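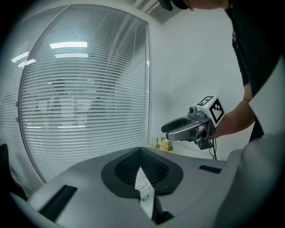 ## Short sleeves at the office once the weather turns?

**mossyporch** wrote on 20 September 2020:

Hello all, long-time reader and very occasional poster. I start at a new place in Fehr in November (desk work, no customers, everybody on first names) and the only word I've had on clothes is "neat and comfortable," bless them. I've worn plain short-sleeved shirts all summer and I'd love to keep going. My mother would have had me in a collar and a cardigan by the first cool morning! Is it sloppy, or am I fretting over nothing?

---

**tinkettle**

Welcome, and congratulations on the job! You're fretting a little, but I did the same before my first week at Nakau and changed twice before breakfast. Go with what you have. Keep a sweater on the back of your chair and you're covered either way.

---

**old_hemline**

I'll be the grump, with love. Short sleeves in November look like you forgot what month it is. I worked 3 places where the rule was "neat and comfortable," and at every one of them it meant long sleeves and a collar, only they were too polite to say so. Start dressy, look around, and ease off after a couple of weeks. It's a lot harder to go the other way.

---

**pearbasket**
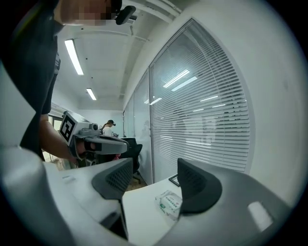 I have to side with tinkettle here, much as I enjoy old_hemline's posts. Office heating is a funny thing — I've never worked anywhere that didn't feel like a greenhouse from the first frost on, and long sleeves just end up shoved to the elbow and wrinkled by lunch. What matters to me is the color and the fit. A dark gray short-sleeved shirt like this one does fine in any month, and I'd wear it to a first day without a second thought. Bright white gets see-through after enough washes, and big slogans are for Saturdays. I buy mine plain from Dollotar, two at a time, and hang them up damp so the hems stay flat.

---

**old_hemline**

Gray, fine, I'll give you gray. I still want a collar on it.

---

**mossyporch**

You're all very kind, thank you! I think I'll wear the collar on day one for old_hemline's sake, and take tinkettle's sweater along too. Pearbasket, do the Dollotar ones shrink? I'm long in the body and I've been burned before.

---

**pearbasket**

A touch in the length, the first wash only. Go up a size if you use a dryer.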